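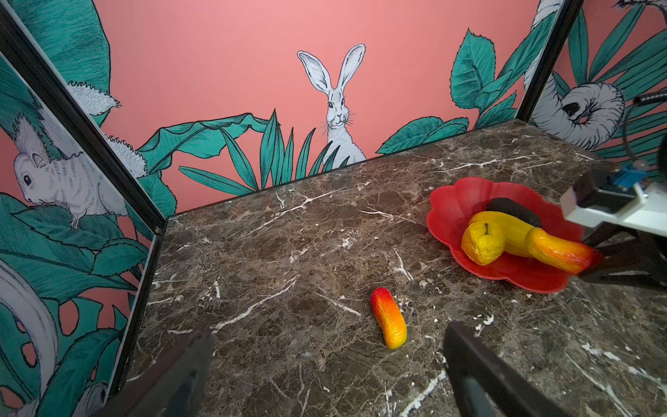 Re: [table-talk] fake fruit, yes or no?

Hi all,

Mirjam Gasser wrote:
> Does anybody on here still bother with artificial fruit? I have a
> plain dining table and a big gap in the middle of it. Real pears go
> brown on me by the time I get home from Purkow. Also, what kind of
> bowl? Everything I find is either white or enormous.
> Mirjam

Mirjam, I do and I'm not even sorry! My vote is a red plastic bowl with a scalloped rim, the kind shaped like a flower. Red sounds like too much, I know, but put it on dark brown marble with those white veins and it looks great (plus it weighs nothing, so you can shove it aside at dinner time).

For the wall behind, Nadja Stöckli talked me into salmon pink with the jungle drawings, and I'm so glad she did. I'd been dithering between that and a plain gray from Bostent for most of February. The hare won. I mean, those ears! 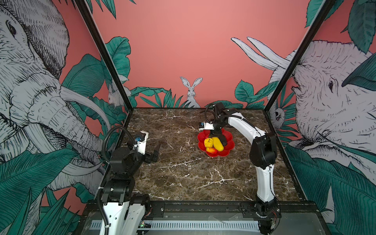
Red bowl, yellow pepper, and the hare keeping watch from the leaves.

About the fruit itself: mix your shapes. A bell pepper with a green stem does more for a bowl than another round thing, and something long and yellow laid on the diagonal fills the space nicely. I like the pieces that fade from yellow into red best. Gion Steiner swears by all one color, but I tried that with lemons from Prantl and it looked like a cleaning commercial.

Don't pack it full, either. Drernetti sells a bag of 100 minis and please, please don't, I still find them behind the couch.

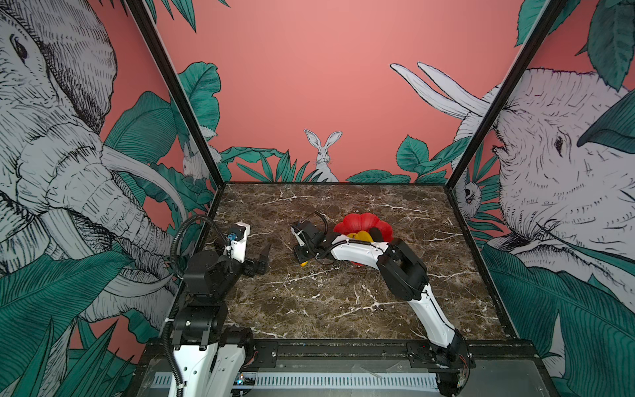
I also like to leave a piece out on the marble and not fuss over where it lands. A bowl with every last thing tucked inside looks like a store display to me, but maybe that's just my family talking, we never put anything back anyway.

Dust is the one real nuisance. I rinse mine in the sink with a drop of dish soap and let them dry on a towel overnight. Obed, didn't you have a trick for the wrinkly ones? I think you posted it more than 300 messages ago and I can't find it in the archive.

Heidrun Berchtold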